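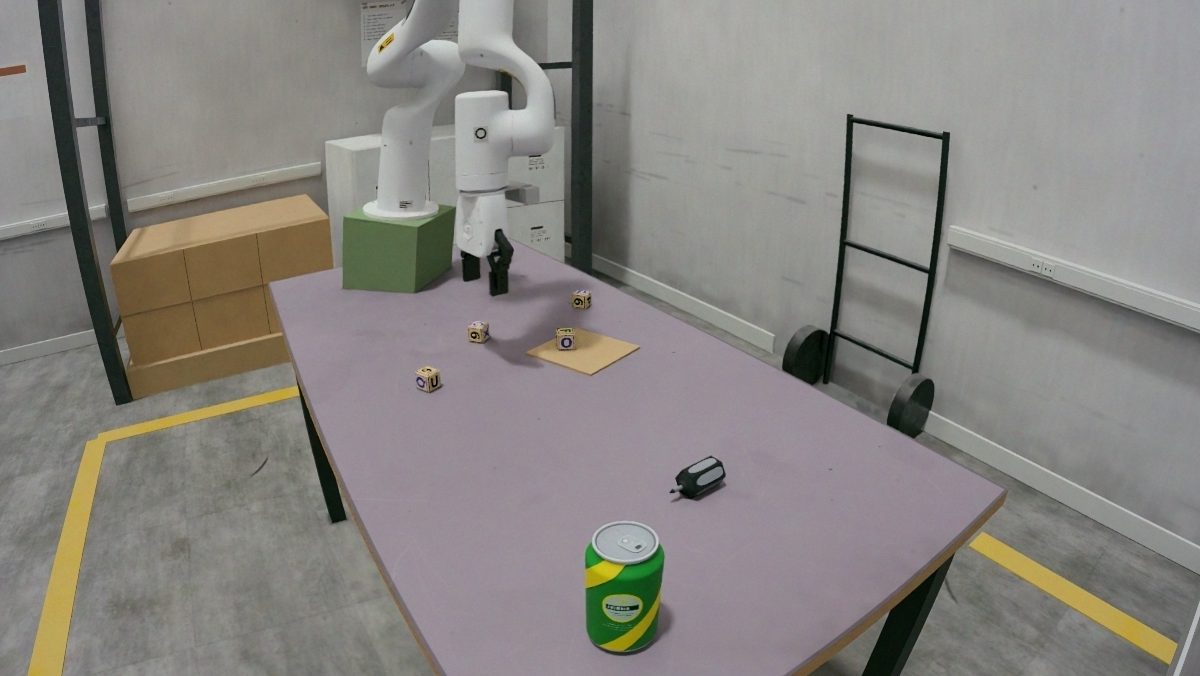
Figure 3. A simulated tabletop in Vusten, with letter cubes, a drink can and a small screwdriver in reach of the arm.

4.2 Does the simulator rank policies correctly?

We rebuilt our Datilgate workcell in Vusten and ran 19 policies both there and on the real arm, with 300 trials each. The two rankings agree remarkably well – only 2 neighbouring pairs swap places. We were delighted to find that this holds for policies that never saw a rendered image in training. Success rates in simulation are lower overall, mostly on the can, where our contact model is too slippery. Matching the wall and floor textures helped more than tuning friction, and we return to this in Section 5.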